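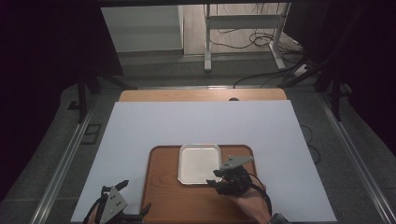

The question for our build was whether a pair of hand-held grippers, put together in a shared workshop at Muddale, could collect movements good enough for a machine to copy later. I doubted it in January and I still have doubts. The kit we followed, Hunia, promises that anyone can pick the tools up and work naturally. Going for the small metal dish on the wooden tray, with a cable looping down past your wrist, doesn't feel natural to me. The dish has a shallow, slightly shiny rim, and you have to come at its side with stiff black fingers you can't feel anything through.

We recorded 2,670 attempts and kept 2,033. My partner, Genivaldo Magalhães, thinks that is a fine result. I think we were generous. A lot of what we kept has a pause just before the grip, and a machine trained on it will probably learn the pause too.

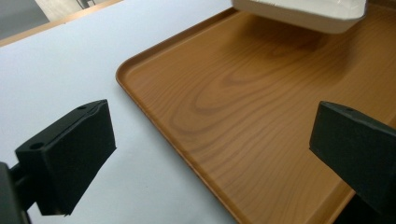

The fingers themselves gave us 14 days of trouble. The first set flexed, the second was too thick, and the Skitby screws worked themselves out of both. We settled on a stiffer set with flat inner faces. They hold a rim better, but I would not call the problem solved on the strength of one table and one tray.

Left to do: repeat the test with seven people who did not build the thing. Genivaldo wants to start training first. I have asked him to wait, and we have not agreed yet.

Muddale workshop, November 2025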